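Ciltia open afternoon, Mamstead

I went out to Mamstead in March to see the Ciltia handling kit, which has been in my inbox more often than my own family has. We pack display covers and small glazing for shops, and most of the job is picking up clear things without marking them. The flyer said Ciltia could learn that work from a few hours of someone doing it by hand. I have read flyers like that before, so I booked a place and took my own notebook.

Parking was poor and the coffee was fine. Majumder, the company behind the kit, had visitors in groups and gave each group a talk before anyone got near a gripper. The talk ran 21 slides, and I'd have happily traded most of them for more time at the bench. What they sell, in short, is a hand-held gripper with a camera on it, the software that goes with it, and a service where they turn your recordings into something a robot arm can run. You can buy the first part without the last, though the sales fellow was not keen to dwell on that. 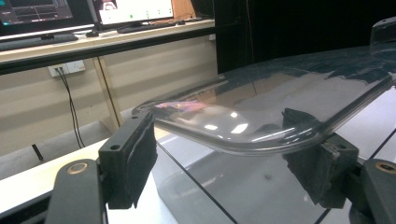
Clear plastic is my test for any of this gear. Cardboard is easy, tins are easy, and every trade show booth has a robot that can pick up a tin. I'll give Majumder credit for putting the hard stuff out. They had a bendy clear sheet with a rolled front edge held between the foam pads, and a second clear panel lying right under it on the table, so there was shine on top of shine. The ceiling lights showed up in the sheet as three white spots. I asked how the software tells a reflection from an edge and got a long answer about training data. The pads bothered me more. The right-hand one was scuffed and fraying at the edges, and I would like to know how many picks it takes to get there. The brochure says 500 hours between pad changes. When I asked what was being gripped in those 500 hours, I was told it depends on the customer.

Pads come in packs of 2, by the way, and only from them.

The gripper itself is comfortable enough. I had a turn and my wrist did not complain, though I only had it for a few minutes and our packers would have it for a whole shift. The instructions were clear and the fellow running the bench was patient with a room full of people asking the same thing. If you have never recorded a task this way, it is worth the drive just to feel how much you slow down when you know every fumble is going into the file. 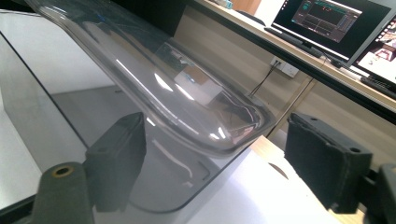

Covers were the part I had come for. Ours are long and deep with a lip, and they flex in your hands if you take them in the wrong spot. Majumder had a curved clear one much like them, tub-shaped with a raised lip, along with a flat clear sheet with a rounded corner. You could see straight through the cover to the things behind it, which is exactly the trouble we have with the vision system we already own. I wanted to see an arm do the same job from the recordings, start to finish, and was told that was a separate demonstration at the Ramalow site. So the colour brochure promises the whole chain and the open afternoon shows the first link of it. I find that a bit cheeky.

Pricing was handed out on a single sheet at the door. The monthly service is $900 per station, with the hardware quoted on top, and there is a minimum term that I had to ask about twice. Freight is extra. Training for staff is included, but only at their place.

I have put my name down for Ramalow and asked if I can bring a box of our own covers, scratched ones included. They said they would check. Until I see those go from one bench to another without a person holding the handle, we are staying with gloves and a soft cloth.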